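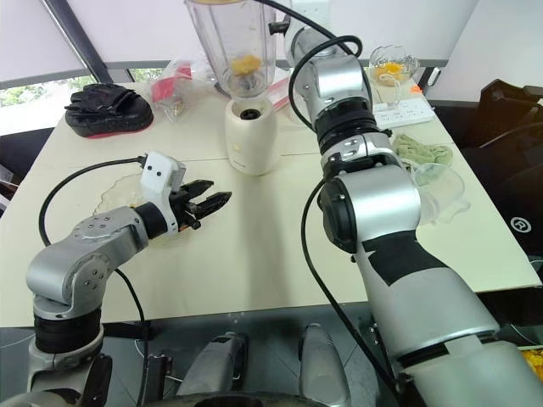 Norkdale Glass Tableware Records

Version 2, released 12 Jun 2022

Summary

A flat table of 246 records describing domestic pressed and moulded glassware held in the Norkdale study collection. Each record covers one object: plates, bowls, dishes, jugs and lids. Drinking glasses are held in a separate catalogue and are not included.

Files

records.csv — one row per object, UTF-8, comma separated
terms.csv — the controlled vocabulary, 35 terms
changes.txt — differences from version 1

Fields

object_id: Four digits, zero padded. Never reused after a withdrawal.
form: One value from terms.csv.
diameter_mm: Measured across the widest point of the rim, scallops included. Blank for objects with no circular rim.
height_mm: Measured from the table to the highest point. Lids are measured separately from their bases.
rim: plain, ribbed, scalloped, folded or ground. Two values may be given, separated by a semicolon, with the more prominent one first.
colour: Judged against white card in daylight. Use "clear" for colourless glass, including pieces with a faint grey cast.
maker: As moulded or etched on the object. Unmarked pieces are left blank, even where a catalogue match exists.
condition: 1 (sound) to 4 (in pieces).
source: Plistitz, Claltent or Gebremichael, after the three parts of the collection.

Known problems

The Claltent part was first measured in inches and converted later. Its diameters carry a rounding error of up to 2 mm.

In the Gebremichael part, 28 records have no height. The objects are in store and will be measured when the shelving is moved.

"Ribbed" and "fluted" were used interchangeably in version 1. All such values are now "ribbed". The old wording is kept in changes.txt.

Condition 2 covers both light scratching and small rim chips — do not use it to select undamaged pieces.

Loading

Read object_id as text, or the leading zeros will be lost. Blank cells mean unknown or not applicable; there is no separate code for either. Decimal points are used throughout and no field contains a thousands separator.

Corrections

Send the object_id, the field name and the proposed value. For measurements, state the tool used. Changes to terms.csv are only made between versions.

Licence

Free to copy and adapt with credit to the Norkdale study collection. The maker marks themselves are not covered.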